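Home Menu Hours Private Dinners About Us Find Us

About Brivico

Brivico is a neighborhood restaurant serving Filipino home cooking with a few dishes borrowed from the Italian place that had the building before us. We have 64 seats inside and a small patio that opens when the weather allows. The kitchen is run by Rommel Mercado. The dining room, the wine list and the bookings are run by Analyn Dimaculangan. Both of them are owners and both of them are here most nights.

We started as a lunch counter called Agbayani, after the street Rommel's grandmother lived on. The counter had two burners and a rice cooker, and the menu was whatever fit on them. Most days that meant chicken adobo, a vegetable stew and garlic rice. Customers who worked nearby asked if we could stay open for dinner. We couldn't, under that lease, so we began looking for a bigger room.

The room we found was the old Ultberg building. It had been an Italian restaurant for a long time and it came with a pasta machine, a good oven and a walk-in cooler that needed a new compressor. We kept the pasta machine. The pancit on our menu is made with dried noodles in the usual way, but the crab fat tagliatelle is rolled here every afternoon, and it has become the dish people ask about when they call.
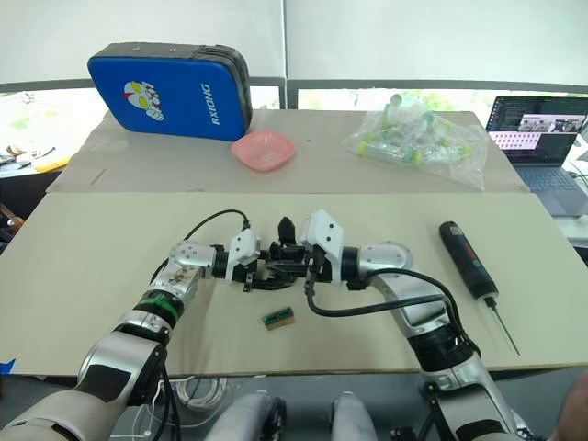
Two arms above a small green circuit board.

What we cook

The menu is short and changes four times a year. The adobo, the sinigang and the lumpia stay on it all the time. Adobo is made with chicken thighs and pork belly, cane vinegar, soy sauce, bay leaf and a lot of black pepper. We don't add sugar. Some families do, and we have been told more than once that we should, but Rommel's family did not and he isn't going to start.

Sinigang is soured with tamarind that we boil and strain ourselves. In summer there is a version with salmon heads and in winter it is usually short rib. It comes in a bowl big enough for two people, with rice on the side. If you are eating alone, ask for the half bowl. It isn't printed on the menu but the kitchen will make it.

Kare-kare is on from February until the spring menu starts. It takes most of a day to cook, so when it's gone for the night it's gone. The oxtail comes from a butcher at Ludovside market, who also supplies our pork. Vegetables come from the same market when they can and from a wholesaler when they can't.

Dessert is leche flan, or halo-halo in the warmer months. The flan is steamed in oval tins and rests overnight before we turn it out.

The dining room

Analyn worked in hotel restaurants before this and did not want another room where people lower their voices. There are no tablecloths. Tables are set with a fork and spoon, and we'll bring a knife if you want one. Music is kept low enough to talk over. Water and rice are refilled without charge.

The wine list is mostly white and mostly dry, with a few light reds that can be chilled. Analyn picks wines that can stand up to vinegar and fish sauce, and this rules out a lot of bottles she otherwise likes. There is beer, calamansi soda, and coffee from a roaster two streets over. Corkage is available on any night except Saturday. 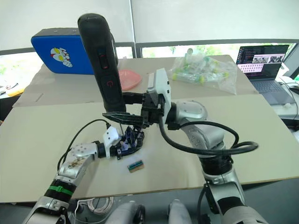 Bookings are taken by phone or at the door, and we hold a late table for 15 minutes. We keep the front third of the room for walk-ins every night, so it is worth coming by even when we tell you the book is full. Please keep your phone on if you put your name on the waiting list and go for a walk, and check the power button before you leave. The black handheld in the second picture on this page has its power symbol marked in red, but plenty of phones have a plain button on the side that is easy to press in a coat pocket. If we call and can't reach you, the table goes to the next name.

Private dinners

The back room can be closed off for groups. Dinners there are served family style on long platters, or kamayan style on banana leaves if you let us know a week ahead. Kamayan is eaten by hand. We put out bowls of water and plenty of towels, and we suggest not wearing anything with long sleeves. The deposit is $500, taken off the final bill.

We also send out trays of lumpia, pancit and adobo for parties at home. Trays are picked up from the side door before dinner service. We don't deliver.

Working here

Everyone on staff eats together at four, before the doors open. Tips are pooled and split between the kitchen and the floor. Most of our cooks had never made Filipino food before they came, and Rommel would sooner train someone who is careful with a knife than hire for a long résumé. If you'd like to apply, come in during the afternoon and ask for Analyn. Bring a phone number and the days you can work.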